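Have you ever wondered why some chairs feel like a hug and others feel like a park bench? I have! When my Auntie Jaruwan let me sit in on a morning at her upholstery shop in Clotville, I asked so many questions that she gave me a biscuit to slow me down.

A padded chair is a bit like a sandwich. There's a hard frame in the middle, then squashy foam, then a cover pulled snugly over the lot. Leather covers are cut into flat shapes first — a bit like a paper pattern for a teddy — and sewn together so they curve.
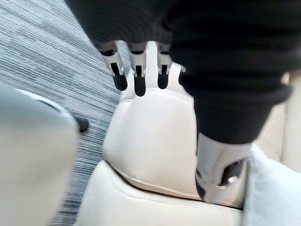
Why does leather get wrinkly?

Leather is skin, so it bends and stretches a little each time somebody leans on it, and the foam underneath gets squashed too. Small soft creases are normal.

Now go and find a padded chair at home. Run a finger along the edge and feel for the seams. Some have a thin raised cord sewn in, called piping. Auntie says it can take up to 3 tries to get a curved bit of piping right, and she's been doing it for years!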